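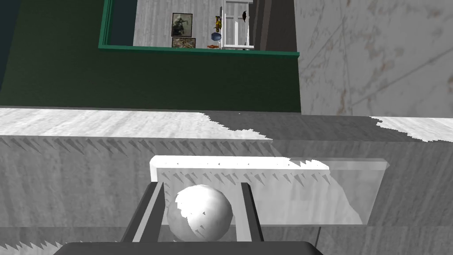

Peltcombe: Frequently Asked Questions

This page collects the questions we receive most often on the Peltcombe method for teaching a simulated two-arm robot to pick up things and put them down again. It was last revised in June 2020. The technical report has all the details, so the answers are kept short.

What is Peltcombe?
It is a training method. The robot first watches demonstrations that a person has made by remote control in the simulator, and after that it practices alone. During the practice it receives a score only at the end of each try. Our group at Printon wanted to know how much of the practice can be replaced by good demonstrations.

Is there a real robot?
No. All results on this page come from the Gronley simulator. We make no promise that the same policy will work on a machine in a real kitchen.

What does the policy see?
It gets the color image from the wrist and the opening width of the gripper. In the wrist view the two fingers are always near the bottom of the image, and the policy learns quite early to use them as a reference. It does not get the position of the object from the simulator. An older version did get it, and those results are not comparable with the present ones.

Why do you use such busy surfaces?
A plain gray table is too easy. Speckled stone, small mosaic tiles and a paneled door with a hard shadow over it give many edges which have nothing to do with the task. A policy that was trained on plain surfaces often moves toward such an edge as if it were an object.

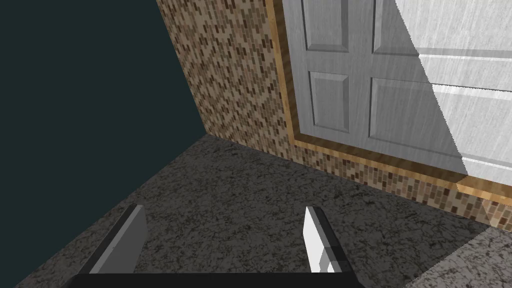 How many demonstrations are needed?
We used 1000 demonstrations for the main result. With 2000 the success rate became a little better on the transparent containers and stayed the same on the rest. If your time is limited, we advise to collect the smaller set and to check every recording with care.

Does the robot use both arms at the same time?
It can, but the training starts with one arm and the other arm is held still. The second arm is released in the last stage. We tried to release both from the beginning, and the arms disturbed each other so much that the learning was very slow.

What happens in narrow places?
These are still the weakest point of the method. Near a door or a large panel the body of the robot has little space to turn, and the policy sometimes waits until the time limit is over. The collision penalty is partly guilty for this. When we made it smaller, the robot moved more, but it also touched the walls more.

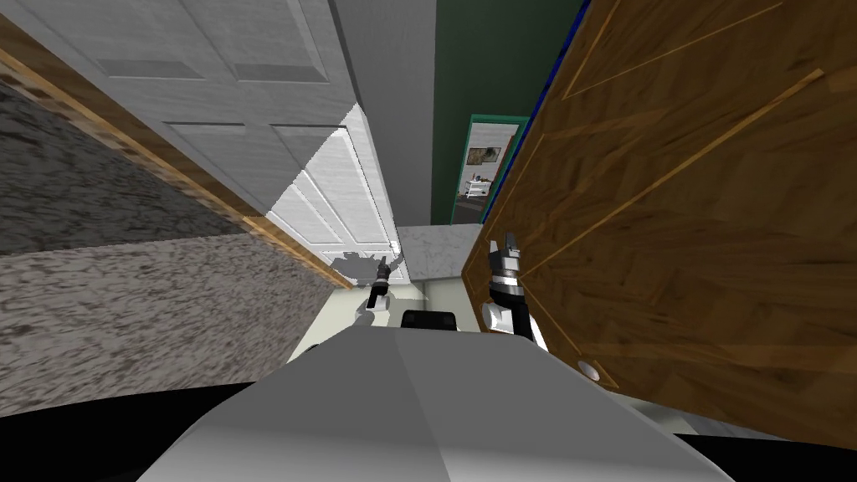 Reading time for the remaining part: 2 minutes

Which tasks are in the test set?
There are 6 tasks. They include grasping a ball, moving to an empty place on a surface and keeping the gripper open there, and placing an object in a transparent box. Each task is tested in rooms that the policy did not see in training.

Who made the rooms?
They come from the Molefe room collection. We changed only the materials and the lights. The walls and openings stayed where they were.

Do mirrors cause problems?
Yes, more than we expected. A reflected shelf looks to the policy like a shelf that can be reached. We did not remove the mirrors from the test rooms, and the failures near them are counted like all other failures.

Can I use another simulator?
In principle yes. You need to write a new interface for the images and for the gripper commands, and then train again from the start. The weights from Gronley did not transfer well in our one attempt, which we made in November. 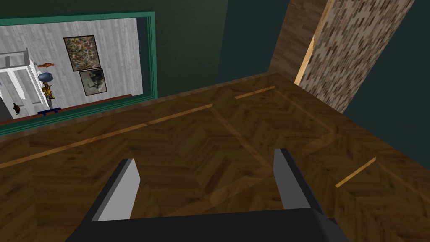
Pieter Pretorius wrote to us that in his own runs the gripper often closes too early over patterned wood, and he asked if a longer demonstration of the approach would help. It helped in our case. We let the operator stop for a moment with open fingers before the grasp, and the early closing became rare. Please keep this stop short, or the policy will learn to wait there.

Where should I report a mistake?
Please write to the Peltcombe list at Printon and give the task name and the room name. A short recording of the failed try is welcome.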